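Washing-up and plate storage: the tips I tried and the ones I'd skip
by Ruth Pearce

Every few months somebody shares a list of kitchen tricks that will supposedly change your life. Mine has yet to change. I've spent a fair bit of this year testing the ones that keep coming round, mostly at home in Orthorpe, and I'd say half are harmless, a few are useful and the rest are a way of selling you vinegar.

Vinegar in the rinse water
Supposed to give plates a shine. I did one half of the dinner service with it and one half without, then asked my sister to pick out the shiny ones. She got it wrong. If you have very hard water (we do in Orthorpe, they don't in Tunstall) it will shift chalky marks, but so will drying up with a clean tea towel. Save the vinegar for the kettle.

Paper between stacked plates
I was ready to laugh at this one. Then I looked at the bottoms of my own plates. If the foot ring is rough and unglazed, it will scratch whatever sits underneath, and a sheet of kitchen paper does stop it. You don't need the felt discs. Wundura wanted 25 pounds for a set, and they shed fluff. If the foot ring feels smooth under your finger, don't bother at all.

Keep everyday plates on show
The theory goes that plates you can see get used, and plates in cupboards get forgotten. Perhaps. What I've found is that anything on an open shelf near a cooker gets a greasy film, and you end up washing it before you eat off it as well as after. A shelf across the room from the hob is fine. So is leaving a few out on the table if you eat in the kitchen.
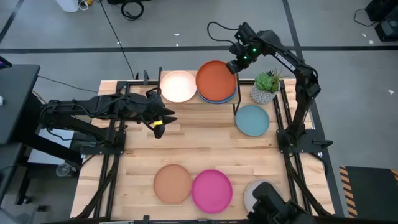 Oiling a wooden worktop or table
Ignore anyone who says once a day for a week, once a week for a month and so on. Drip some water on it. If it beads, leave it alone. If it soaks in and goes dark, it wants oil, thin coats, wiped off well. I did mine in July and it hasn't needed touching. Olive oil goes sticky and smells, whatever your aunt told you.

Baking soda for stained brown dishes
Works on tea. Doesn't do much for old baked-on fat, which needs a long soak and some patience. On a matte finish go gently, as scrubbing can leave pale patches that look worse than the stain did.

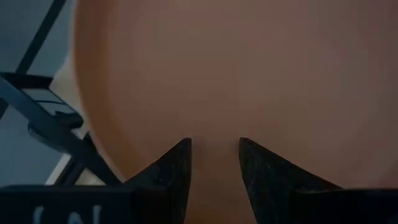

I'd also be wary of the advice to "season" unglazed clay by rubbing it with garlic. I tried it on a dish from the market at Latarbridge and all I got was a dish that smelled of garlic until the autumn. Soaking it in cold water before it goes in the oven is the one bit of clay-pot lore I still follow, and the dish hasn't cracked so far.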